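Descaling a combi boiler circuit in a hard water flat

The flat in Ternby has water at the hard end of what the supplier will admit to. My test strips topped out, so I sent a sample off and it came back at 495 mg/l as calcium carbonate. The kettle had already told me as much. What I had not thought through was the effect on the plate heat exchanger in the boiler, which heats tap water on demand and has channels only a couple of millimetres wide.

The symptoms came on slowly over a winter. The kitchen tap would run hot, then lukewarm, then hot again, on a cycle of less than a minute. The burner was short cycling: the primary side reached its limit temperature before the heat could cross into the tap water, the burner cut out, the water cooled, and the burner lit again. I strapped two thermocouples to the copper under the casing shelf, one on the primary flow and one on the hot outlet, and logged them from the laptop. With the tap fully open, the primary was peaking at 91 degrees. The outlet never held above 40 for long.

There are two ways to deal with this. You replace the plate exchanger, or you circulate a mild acid through the tap water side until the scale has dissolved. Zbigniew Kwiatkowski, who services the boiler, would happily have done the first. He quoted a fair price for it too, but I wanted to try the second, and he agreed to isolate the exchanger and fit the flushing hoses as part of the annual service in January. Anything behind the sealed casing is his job and I left it to him.

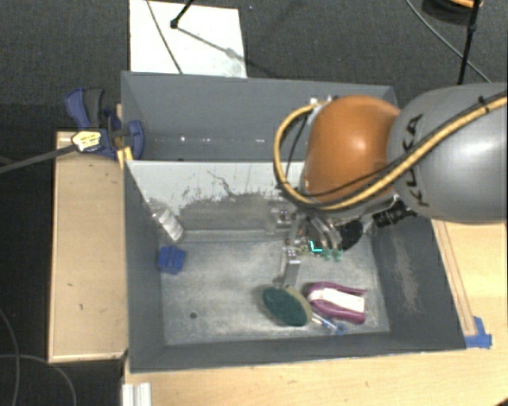
The acid was citric, bought as a powder and made up at five per cent by weight in warm water. Sulphamic is faster. I chose citric on the grounds that I had to pour it away afterwards and that it is kinder to the brazing. The pump was a small Jiltico transfer pump, self-priming, with the return hose going back into the same bucket. Flow was poor for the first ten minutes and the return foamed a good deal. After that it picked up, and I reversed the direction every quarter of an hour by swapping the hoses over at the pump.

I checked progress with pH strips. A fresh solution reads close to 2. When the reading creeps up past 4 the acid is mostly spent and there is no point in running it any longer. The first bucket was spent in 67 minutes. The second was still reading under 3 after two hours, which I took to mean that most of the scale had gone. Then a long rinse with clean water until the strip matched the cold tap.

Results, same tap, same thermocouples: the primary now settles at 72 and the outlet holds at 51. The burner stays lit and modulates down as it should. The shower no longer needs adjusting halfway through.

Zdzisław Duda asked in the comments on the last post whether a softener would pay for itself. I am still working on that one. The Brelitz unit I have been looking at needs a drain within reach of the stopcock, and mine is on the wrong side of a solid wall.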